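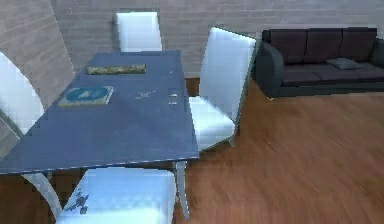 Solomiia Bondarchuk wrote in after the first version of this page to say that her table-clearing runs in Skenodau stalled at the planning stage every time, and that the manual gave her no hint which setting to change. The steps have been rewritten with her problem in mind. They apply to the July 2020 release of the Brideck home scene pack and to the Jiteo planner add-on, both sold separately from the simulator.

What you need

A Skenodau license, the Brideck pack, and the Jiteo add-on. The trial license opens the dining scene but will not save changes to it. Allow 900 MB of disk space for the pack and its texture cache.

1. Load the scene

Open the scene browser, choose Brideck, then Dining. Wait for the status line to read Ready before touching the timeline. The render used on this page has the slate-blue table, the white chairs and the dark sofa against brick walls. If your chairs come up in flat gray, the texture cache is incomplete. Close the scene and run Rebuild Cache.

2. Check the collision shapes

Turn on View > Collision. The pack ships with box shapes for all furniture. A box drawn around a chair with a tall curved backrest takes in a lot of empty air, and the planner treats that air as solid. This was the cause of the stalled runs. Select each chair and change Shape from Box to Hull. Leave the table as a box unless the arm has to reach under it.

3. Set the support surface

Select the tabletop and tick Support. Items lying on it, such as the olive-green tray and the flat teal-blue item, should now be listed under the table in the object tree. Anything still listed at the root will fall through when physics starts. Drag it onto the table entry by hand.

4. Place the robot

Import your arm or mobile base from the Jiteo library. Put the base on open floor, clear of the right-side chair, and set the reach limit to 700 mm for a first test. The default is longer and produces paths that clip the backrests.

5. Define the pick

Start with the tray. It is long and narrow, so set the grasp axis across the short side. Leave the two small white items for later - they lie flat, and a parallel gripper with default fingertips has little to hold. Set the number of retries to 2.

6. Run

Press Plan, then Execute. With hull shapes on the chairs, our test plan came back in 677 ms. If yours fails, read the log from the bottom up. The last named object is the one blocking the path.

Known problems

Undo does not restore collision shapes. Save a copy before step 2.

The Venkataraman gripper model loads with its fingers reversed. Flip the sign of the width parameter. A corrected model is listed for December.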